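Bimanual demos with plastic bags: keep the failed openings or throw them out?

Asked 18 Feb 2021 in Data Collection

We're collecting teleoperated demonstrations for a bag task at our Narthorpe site. The operator picks a bag from a heap on the floor, opens it with both arms, and holds the mouth open for a set time. Two arms, parallel grippers, a camera at the head plus joint positions. So far we have 144 recorded episodes. In 141 of them the bag ended up open. The other three were aborted because the film slid out of one gripper and the operator gave up.

What bothers me is that the 141 are not all clean. In a good number the operator pinches both layers of film together, pulls, gets nothing, lets go and tries again. The policy we trained on all of it has picked up the pinching very well and the letting go hardly at all. It will stand there pulling on a closed bag until the episode times out.

Should I cut the bad attempts out, drop those episodes, or just record more? The plan is 200 episodes before we retrain and I don't want to spend the last of them on the wrong thing.

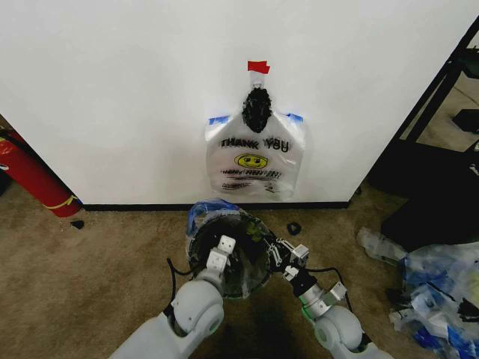
Operators use the same starting pose every time. The bags are mixed, some clear and some printed. Action chunks are 15 steps if that matters.

3 answers

Answer 1 (accepted)

Don't cut the middle out of an episode. If you splice the failed pinch away you get a jump in the joint positions at the cut, and the policy has to fit that jump. Either keep the episode whole or drop it whole.

I would keep the ones with a retry, but label them. We did this at Khokhar on a folding task. Mark the step where the pinch fails and the step where the gripper lets go. Then look at how many steps sit in between. Ours were mostly waiting, with the operator staring at the screen and the arms barely moving, and that is very likely where your policy gets stuck. Long stretches of small actions teach it to stay put.

For the remaining episodes, have the operator start some of them from the failure. Both layers pinched, press record, release, regrasp one layer, open. They are short and you can do a lot of them in a session. Tell the operators to release as soon as they know it's bad — no second tug.

Also leave the three aborted ones out of training but don't delete them. They are handy for checking a success detector later.

Answer 2

Vary the starting pose. If it's the same every time you will be back in August asking why it only works from there.

Answer 3

I'd look at the gripper data before recording anything. On the Cleltbridge setup we logged the commanded gripper width but not the measured one, and with thin film the two are nearly the same anyway, so the policy had no way to tell one layer from two, or from none. The head camera didn't help much with clear bags either. Wrist cameras made more difference for us than extra episodes did.

If you can't add cameras, try sorting by bag type and training on the printed ones alone. If the sticking goes away you know it's a vision problem and not the demonstrations. We use the Ukora viewer to tag episodes but a spreadsheet works.

Your chunk length is probably fine. I'd leave it alone until the rest is sorted out.

Comment from the asker: Checked a few retries and yes, there is a long pause in almost every one before the release. Starting on the recovery episodes now. We do log measured width, so I'll plot that against the commanded one too.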